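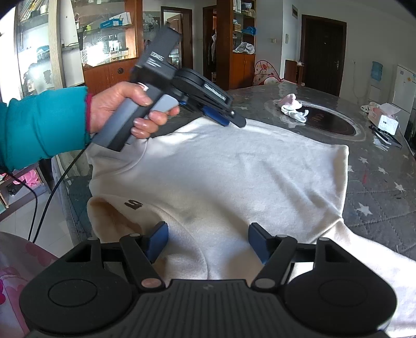 How to wash and dry a sweatshirt so it keeps its shape

Cotton sweatshirts go wrong in the wash in two ways. They come out shorter than they went in, or the ribbing at the cuffs and hem goes slack. Both can be avoided with a cooler wash and some care over the drying. The steps below suit ordinary cotton and cotton-mix sweatshirts. Wool jumpers need a different method, covered on our knitwear page.

Before you wash

Read the care label first. If it gives a lower temperature than this page, follow the label.

Empty the pockets, close any zip and tie the hood cord in a loose bow. Turn the sweatshirt inside out. The outside rubs against everything else in the drum, and that is where bobbles form.

Check the cuffs and neckline for marks. Dab a little liquid detergent on each one, rub it in with a fingertip and leave it for 20 minutes. Don't use bleach on anything with elastane in it.

Pale sweatshirts should go in with other pale things. Cream picks up colour from new jeans very easily, even in a cool wash.

Washing

1. Fill the drum no more than two thirds full. Leave out towels, which shed lint.

2. Use liquid detergent. Powder doesn't always dissolve in a cool wash and can leave chalky streaks.

3. Choose a 30 degree cycle with a medium spin. A very fast spin sets creases across the chest that are hard to iron out.

4. Skip the fabric softener. It coats the brushed lining and makes it less warm.

5. Take the sweatshirt out as soon as the machine stops.

Drying

1. Hold it by the shoulders and give it two or three good shakes.

2. Lay it on a clean towel on a flat surface. Smooth the body outwards from the middle with your palms, then pull the side seams straight.

3. If it has come up short, pull gently at the hem and the shoulders together while it is still damp. Compare it with the length you wrote down, if you measured it when it was new. You can usually win back 2 cm this way. Don't pull on the ribbing.

4. Fold the sleeves in only if you are short of room, and unfold them again after an hour or two.

5. Turn it over once the top side feels dry.

A heavy sweatshirt may need 19 hours in a cool room in January. An airer is fine if you lay the garment across several bars. Hangers leave points in the shoulders.

Storing

Fold it and keep it on a shelf. Put the heaviest ones at the bottom of the pile.

Questions from readers

Sveva Zanetti asks whether a tumble dryer is ever safe. If the label allows it, use low heat for the first part of the drying and finish it flat.

Stelios Tsakiris asks about printed designs. Keep the iron off the print. Turn the sweatshirt inside out and put a cotton cloth between the two layers before pressing.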